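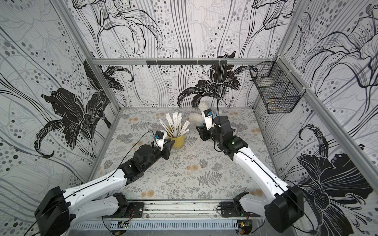
Voces grabadas muy bajas en una demo de doom: ¿regrabar o arreglar en mezcla?

Foro de grabación casera > Mezcla y masterización
Publicado el 21/05/2026

Slamet Chin

Estoy terminando la mezcla de una demo de cuatro temas con mi grupo, Bernevthorpe (doom lento, afinación en Si, dos guitarras, bajo y batería). Las baterías y las guitarras se grabaron en febrero en el local y estoy razonablemente conforme con ellas. El problema son las voces.

Se grabaron con un dinámico directo a la interfaz, una Trollik de dos canales, con la ganancia demasiado baja. Los picos quedan en torno a -30 dBFS y en los pasajes susurrados la señal apenas sale del ruido. Al subir el nivel y comprimir aparece un siseo continuo y, además, un zumbido que en el analizador está en 100 Hz y sus múltiplos. Con las guitarras sonando no se nota, pero el segundo tema tiene una introducción de voz sola y un puente con arpegio limpio, y en esos dos puntos es muy evidente.

He probado lo siguiente:

- Puerta de ruido. Corta los finales de frase y el ruido entra y sale con la voz, lo cual molesta más que el siseo constante.
- Reducción de ruido por perfil. Con valores altos la voz suena metálica.
- Filtro paso alto en 95 Hz. El zumbido no cambia apenas.

El vocalista vive ahora en otra ciudad y repetir las tomas supone mover a una persona y alquilar sala. ¿Hay forma de salvar lo grabado o conviene asumir el gasto? La sesión está a 24 bits y 48 kHz. El género admite suciedad, pero quiero que la suciedad la decidamos nosotros.

Ha-neul Ha

Se puede salvar casi todo, con excepción quizá de la introducción. Por orden:

1. El zumbido. El paso alto en 95 Hz no sirve porque la fundamental está en 100, es decir, por encima del corte, y los armónicos quedan intactos. Hay que usar filtros de muesca estrechos (Q de 30 o más) en 100, 200, 300 y 400 Hz. Empieza por el de 100, escucha y añade los demás de uno en uno. En voz gutural la pérdida no se percibe. En la voz limpia puede notarse el de 200 si el cantante se apoya en un Sol grave; en ese caso automatiza el filtro para que actúe solo en los silencios.

2. El siseo. Cambia la puerta por un expansor descendente con relación 1,5:1 o 2:1, rango limitado a 8 o 10 dB, ataque corto y relajación larga, de 327 ms en adelante. Lo de los 327 es donde acabé yo en un caso parecido y no tiene más ciencia; ajústalo al tempo. Con el rango limitado el ruido baja sin desaparecer de golpe.

3. El orden de la cadena. Muescas, reducción por perfil suave (6 dB como máximo, dos pasadas si hace falta), expansor, y después el compresor. Si comprimes primero, el expansor no tiene margen para distinguir voz de ruido.

4. La saturación, al final. Una emulación de cinta o un previo a válvulas con poca mezcla genera armónicos en medios y ayuda a recuperar la presencia que quita la reducción de ruido. Vigila la zona de 5 a 8 kHz, donde el siseo residual también se satura.

5. Para los pasajes desnudos, ruido de relleno. Graba más de 60 segundos del ambiente del ampli encendido sin tocar y déjalo muy bajo debajo de toda la introducción y del puente. Un ruido de fondo estable se percibe como parte de la grabación; uno que cambia con cada frase se percibe como defecto. En discos de doom de maqueta es un recurso corriente.

Una duda sobre el origen: si el zumbido es de 100 Hz y no de 50, apunta más a una fuente de alimentación que a un bucle de masa. Si vuelves a grabar con la misma interfaz, prueba con el portátil funcionando a batería. Y con un dinámico de salida baja esa clase de previo suele ir justo de ganancia; un elevador de señal en línea (necesita alimentación fantasma) resuelve la mayor parte.

Tautahi

Yo regrabaría. Nosotros perdimos un mes limpiando pistas y al final repetimos las voces en una tarde. En Briston la sala sale por 600 la jornada completa, pero medio día es bastante menos, y para voces no hace falta ni sala: un armario con ropa y un micro.

Si no, mete reverb larga y ya. En doom cuela.

Slamet Chin

Gracias a los dos. He aplicado las muescas y el expansor en el segundo tema. Con 100, 200 y 300 Hz el zumbido desaparece; el filtro de 400 no aportaba nada y lo he quitado. El puente queda bien con el ruido de ampli por debajo.

La introducción sigue siendo dudosa. La reverb larga la probé antes de preguntar — el siseo entra también en el envío y la cola lo alarga. Si se manda al envío la pista ya limpia mejora, aunque se nota el tratamiento en las consonantes.

De momento el vocalista va a grabar solo esa introducción en su casa, con otra interfaz, y me mandará el archivo a 24 bits sin procesar. Le he pedido picos entre -18 y -12 dBFS.

Ha-neul Ha

Pídele también unos segundos de silencio al principio de la toma para sacar el perfil, y que use el mismo modelo de micro si puede conseguirlo. Si no puede, iguala el ecualizador contra una frase del primer tema y no contra el puente, que ya lleva las muescas puestas.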